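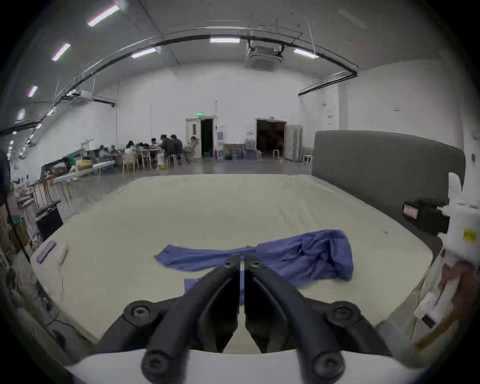 Géza Gál asked, before the meeting had been called to order, whether the man was going to prison or whether we had all put on coats for nothing. The chair said that was item 2 and he could wait for it like everyone else.

Skerudside Tenants' Meeting, Plondinden
Minutes, 23 Feb 2026
Held in the back room at Ofori Hall
Chair: Botond Szekeres
Present: 43 tenants and former tenants, by the sign-in sheet, one of whom signed in as "Creditor."

1. Minutes of the January meeting

Approved with one correction. The January minutes said the former rental manager "borrowed" the security deposits. Two people objected to the verb. It now reads "took." A proposal to use a stronger word was heard by everybody and not written down.

2. The plea

Botond Szekeres reported on the hearing, which he attended with four others from the east building. The former manager pleaded guilty to theft and to one count of forging a signature. The remaining forgery counts are being dropped as part of the deal. The judge asked him whether anyone had promised him anything in return for the plea. He said no, then his lawyer spoke to him, and he said yes, the deal.

The prosecutor is asking for 3 years. The defense is asking for probation, on the grounds that he has no record and coaches something. It was not clear from the hearing what he coaches.

Géza Gál said that was his question answered and it was a poor answer. He pointed out that his own deposit was paid in cash, in an envelope, and that he was given a receipt with a signature on it belonging to a woman who had moved to another state the previous spring. He would like that count put back. The chair explained that tenants don't get a vote on the charges. Géza Gál asked who does. The chair said the prosecutor, and Géza Gál said he would be calling her. It was noted that he has her number and has used it.

A tenant from the second floor asked whether a guilty plea means the man now has to say where the money went. It does not. He told the detective he spent it on "general living," and the detective wrote that down too.

3. Restitution

The court will hold a separate hearing on restitution. To be on the list, each person has to send in a claim form with whatever proof they have. The victim services office will accept bank statements, canceled checks, text messages, and screenshots from Orkell, the app most of us were told to pay through. Screenshots have to show the date. Several people had cropped the date off, for reasons of neatness.

The chair read out the following from the office's letter, since people kept asking:
— One form per lease, even if three roommates each paid a share.
— Late fees he charged count if you can show them. Moving costs probably don't.
— Money for the "key upgrade" counts. The keys were never upgraded.
— If you got some of your deposit back, say so. They will find out.

Discussion of how soon anyone gets paid. The chair said restitution usually comes in installments and depends on what the defendant earns. At the rate mentioned by his lawyer, which was 50 dollars a month, divided among all of us, a man near the radiator worked out that he would be made whole at the age of a hundred and twelve. He asked for this to be minuted and it has been.

A question was raised about suing the owners of the building as well. The owners say the manager acted entirely on his own. They also say they reviewed his books every quarter. The lawyer at the free clinic finds both statements interesting and would like copies of any letters from the owners that people still have. Please do not write on them first. One tenant has already annotated hers in red, at length, and will bring it anyway.

4. Victim impact statements

Anyone who lost money may write one. They go to the judge before sentencing, and the defense gets to read them. A person may also ask to read theirs aloud in court.

There was a long talk about tone. The chair's advice was to stick to what happened to you: what you paid, what you had to go without, whether you had to move, how you sleep. He asked people not to suggest sentences that the state does not offer. Géza Gál withdrew his second paragraph.

A former tenant read hers out for practice. She had put down first and last month plus the deposit on an apartment that was already rented to somebody else, and spent the following weeks on her sister's couch with her son. It was short and the room was quiet afterward. The chair suggested she change nothing. She said she might take out the word "weasel." Opinion was split, and it's hers to decide.

Statements are due at the victim services window, second floor of the courthouse, the one next to parking tickets. Get in the other line and you will pay a parking ticket.

5. Newspaper

The paper has asked to talk to tenants. Its last article called the manager "well-liked," and the meeting spent longer on this than on any other item. Agreed that anybody may talk to the reporter, that nobody speaks for the building, and that whoever told her he was well-liked may wish to stay anonymous.

6. Getting to the sentencing

Botond Szekeres has 4 seats in his car and is driving one of them. Others are taking the bus. No signs, no T-shirts, no food in the courtroom. Phones off, including the one that plays the polka.

7. Other business

The new management company has sent a letter asking all tenants to confirm their deposits are on file. Laughter. The chair will draft a reply — a polite one — and show it around before it goes out.

Somebody left an umbrella in January. It is still here, on the hook by the door.

Next meeting after the sentencing, date to be posted in both lobbies. Forms are on the table by the coffee, and the coffee is finished.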